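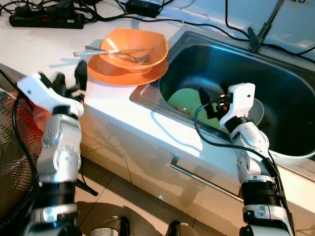

**Dishwashing by hand** is the cleaning of cookware, tableware and cutlery with water, a detergent and some form of rubbing. It is the older of the two common household methods, the other being the dishwashing machine, and it remains in use in homes that own a machine for items that are too large, too fragile or needed again soon.

## Soil types

Food residue is usually grouped by how it responds to water. Sugars and most salts dissolve without detergent. Starches swell and soften when soaked, but form a stiff film if left to dry. Proteins, such as egg and milk, set when heated and are easier to remove if first rinsed in cool water. Fats do not dissolve in water and must be broken into small droplets by a surfactant. Burned residue is a mixture of carbonized starch, sugar and protein, and generally has to be scraped.

## Detergents

Liquid dish detergents are mostly anionic surfactants in water, with smaller amounts of a second surfactant to steady the foam. Salt is often added as a thickener. Foam has little cleaning effect of its own – it serves mainly as a sign that free surfactant is still present. When the foam collapses, the water is carrying as much fat as it can hold and is normally changed.

Soap was the usual agent before synthetic detergents. In hard water it reacts with calcium and magnesium to leave a gray scum, a problem that synthetic surfactants largely avoid.

## Methods

### Basin washing

In basin washing, the sink or a bowl is filled with warm water and detergent, and items are washed in order from least to most soiled. Glasses come first, followed by cutlery, plates, serving dishes and pans. A second basin of clean water may be used for rinsing.

### Running-tap washing

In running-tap washing, detergent is applied to a sponge or cloth and each item is scrubbed and rinsed under the tap. The method avoids contact with dirty water but uses more of it unless the tap is closed during scrubbing. In a household trial in the town of Flerham, Meenakshi Dubey recorded a mean of 39 liters per load for basin washing and 101 liters for running-tap washing. Participants who closed the tap while scrubbing used 74 liters. Loads were fixed at 16 place settings.

Manju Sengar later questioned the comparison on the grounds that the basin group had not been asked to rinse.

## Drying

Air drying on a rack requires no handling after the rinse. Towel drying is faster and prevents water spots on glass, but a damp towel used over several meals can return bacteria to clean surfaces. Carbon steel and cast iron are dried at once to prevent rust.

## Tools

Common tools include the cellulose sponge, the cotton cloth, the long-handled brush and the steel wool pad. Brushes dry faster than sponges between uses. Steel wool scratches glazed ceramics and nonstick coatings.

## See also

- Dish rack
- Hard water
- Surfactant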